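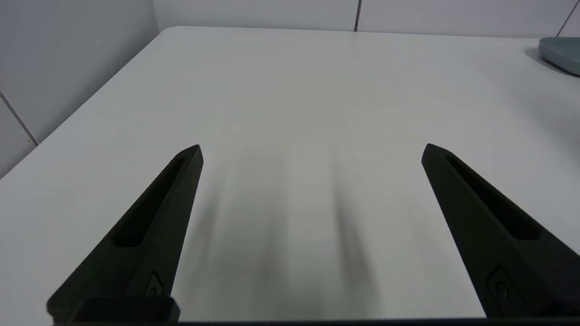
My aunt had always held that a table must be bare before it could be laid, and by bare she meant that you should be able to lay your cheek on it and feel nothing but table. I thought of her a good deal the week I moved into the flat above the ferry office at Boltidstead, with its pale panelled walls and its one grand piece of furniture, the glossy white table that the last tenant had left behind. It had a softly rounded corner on the side by the wall, kind to the hip of anyone squeezing past with a teapot, and on the first evening I put nothing on it but the blue-grey dish, up at the far edge, and then stood back with my hands on my hips exactly as she used to.

The dish had been hers. It came to me wrapped in a bath towel, with a note pinned to the towel saying it was for plums and not for keys. She knew me very well. In my last house every flat surface had gathered keys, and after the keys came the letters, and after the letters the odd gloves and the seed packets, until I was eating my supper off my knees for want of a clear place to put the plate.

So I made myself a promise, a small one, because I have broken too many of the large sort. The boxes could wait. There were 16 of them in the hallway, stacked up by a cheerful pair from Tran Removals who had written KITCHEN on nearly all of them, including the one with my winter boots in it. They could stay there until March if they liked. The table would be kept clear, with the dish and nothing else, until I had somebody to lay it for.

You would not believe how hard that was. I would come in from the shop with my arms full and find myself turning towards it like a cow towards the gate. Once I had actually let go of a newspaper before I remembered, and had to snatch it up again, quite flustered, as if she were watching from the doorway with her sleeves rolled. I ate my toast standing at the window and watched the Skuvance boat come in, and I told myself it was good for my digestion.

On the seventh day there was a knock. It was the woman from downstairs, the one who sold the tickets, holding a paper bag against her coat. Her tree had gone mad this year, she said, and she had been leaving plums on every doorstep in the street, and was I a person who liked plums?

I said that I was. I said it rather too loudly. Then I asked her in, past the boxes, with a great many apologies about the boxes, and she stopped beside the table and put out her free hand and ran it along the edge.

"Well, isn't that lovely," she said. "Mine's all post."

I pulled the dish towards us and she tipped the bag, and the plums went in with a soft, heavy sort of rumbling. Then I went to look for two plates, which took me quite some time, as they were in with the boots.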